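This site uses cookies to remember your settings and to count visits. By continuing to read you accept this. [Accept] [Read more]

White board on top of a wooden table, good idea or not?

plillov_bench
Hello all. I would like to ask your opinion about my work table. The table itself is light wood with rounded corners, and I like it, but for small work it is not so good. Everything that is brown or yellow disappears on it. So I have put a big white board over almost the whole top and left only a strip of wood at the far side. The board is the kind which folds, I bought it secondhand from a person in Drosside who used it for a market stall.

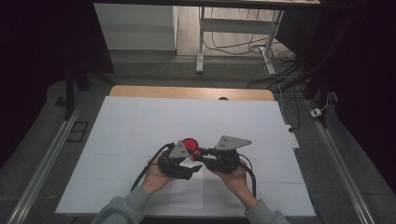
My main question is about the joints between the panels. If I write on a single sheet of paper over a joint, the pen goes down a little and the line is not nice. Is there some way to fill them, or should I give up and buy one piece? In the shop at Skistach they cut to size, but the price was more than I expected and I must carry it home by bus.

yorath_again
Do not fill them. I filled mine with white silicone and after one month it was gray from dust and hands. Also then you can not fold the board anymore, and I think this is the best thing about it. Put a thicker pad under your paper and you will not feel the joint.

mossytray
I disagree with yorath_again. If the board stays always on the table, why must it fold? One piece is better. Mine is 1287 mm long, I had it cut in July, and I never looked back. For cleaning it is one wipe and finished.

plillov_bench
Thank you both. It does not stay always, we also eat at this table when my parents come, so folding is useful for me. I will try the pad. About the cleaning, this is a thing I wanted to ask too. White shows every crumb and every little speck. My sister says this is a reason against white. For me it is a reason for it, but I clean more than before.

tilesandtea
I have white tiles on my bench and I have the same life. Every speck looks at you. I keep a soft brush on a hook and use it before the cloth, not after. With the cloth first you only push the small hard pieces over the surface and they scratch.
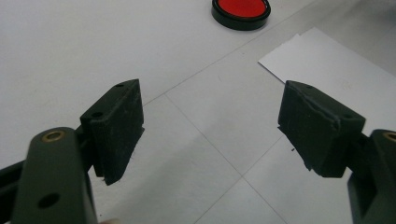
Tiles are harder to scratch than a board, I must say it. But the grout is the same problem as your joints, only much more of it. I paid 43 for a good sealer and it was worth the money. For a board I would not use sealer, only mild soap.

mossytray
Brush first, agreed. But please no tiles for writing or drawing, it is terrible.

yorath_again
Nobody said tiles for writing. He asked about the board.

plillov_bench
No problem, I learn from both. One more question, and it is about the cables. At the moment my power strip is on the right side, on the floor, and when I clean I always move it and forget to put it back. A friend tells me to screw it under the table top, but I do not want holes in the wood.

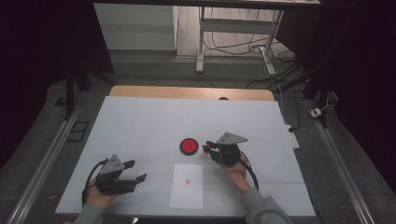

The question of light is also open for me. The window is far away and in the evening I use one lamp of 3000 K, which makes the white look a little yellow. Strong colors are still no trouble: the round red disc is easy to find on the white, and even the small red cross on the paper you notice at once. With pencil I am not so lucky, gray on white in this light is tiring for my eyes.

tilesandtea
For the strip: a clamp-on tray, without screws. It holds on the edge of the table and you can take it off when your parents come. Check first how thick the top is. I bought one too small and had to send it back.

yorath_again
Or leave it on the floor. It is a power strip, it can live there. Only keep it away from the place where your feet go, and do not wash the floor next to it with a wet mop.

mossytray
For the lamp try a more neutral one, and put it on the left if you write with the right hand. Then the shadow of the hand falls away from the line.

plillov_bench
I write with the left, so I will do it the other way. I will order the tray and measure the top tonight. The pad I have already found, it was in the cupboard behind the baking paper.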